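Notebook, table finishes, February

Bench 2, Flosgate room

Carried on with the grey-taupe top. The question is still whether the matt finish shows marks from crockery, and whether we can leave it as it is or need a second coat of the Ruppert sealer.

Cleaned the whole surface at 9.30 with a damp cloth and plain water, then dried it with a lint-free one. No polish. The Tiker spray left a film on the last panel and I don't want that confusing the result again.

Lighting: ceiling lights only, blinds down. The colour shifts with where you stand. From the door it looks plain grey, from the window side it goes slightly pink. Anyone comparing against the Ponport sample card should do it from directly overhead or the readings will not agree.

Crockery: the pink glazed piece went to the corner first. Leave it for 30 minutes, lift straight up, do not drag. Check for a ring with the hand lamp held low.

State of the top

Surface plain and smooth, no pattern. Brightness slightly uneven, with a lighter band across it and a warmer tone towards one side. Soft grey shadow beside the pink piece, to be kept separate from any staining when marking up the sheet.
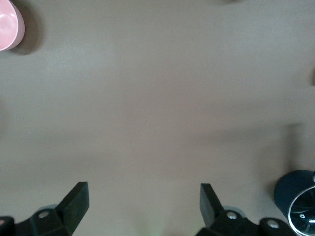 To do

Repeat with the base of the crockery wetted. Move 7 cm along for each new position. Order more cloths. Sealer tin is on the lower shelf, lid needs knocking down properly.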